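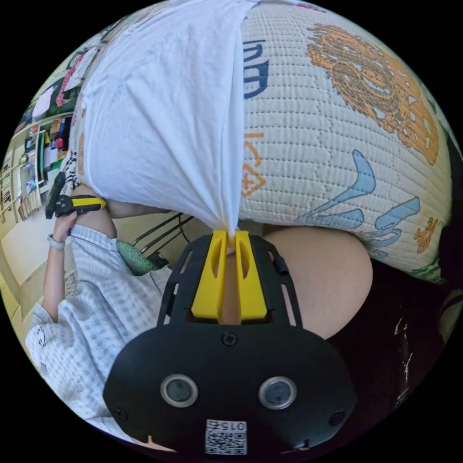 Textile care labels give a fiber content, and the fiber content tells you most of what you need to know about washing. Cotton takes heat and agitation well but shrinks on the first few washes unless it was preshrunk. Polyester holds its size and dries fast, and it keeps body oils longer than cotton does. Bedding often puts two constructions together, as with a thin, smooth white cloth over a cream quilted pillow, and the two should be judged separately. The thin cloth can go in with the sheets. Quilting holds water in the stitching, so a quilted piece needs a longer spin and a longer dry.

Thread count

Thread count is the number of warp and weft threads in one square inch. A plain percale usually falls between 200 and 300. Above that, check whether the maker is counting the plies of each yarn as separate threads. The count does not tell you the fiber length, and short fibers pill whatever the number on the package.

Wash temperature

For this course, "hot" means 60 degrees Celsius at the drum. Household machines vary, and the dial setting is not a measurement. In the lab we use the probe thermometer and write down the reading at the start of the wash and again before the drain.

For next time

Read the Dissanayake handout on finishes, pages 1 to 14. Bring one care label from home, copied out by hand with all its symbols. The Blackwood swatches are in the cabinet by the sink and need to go back in their sleeves. Questions about the shrinkage worksheet go to Katalin Erdős before noon.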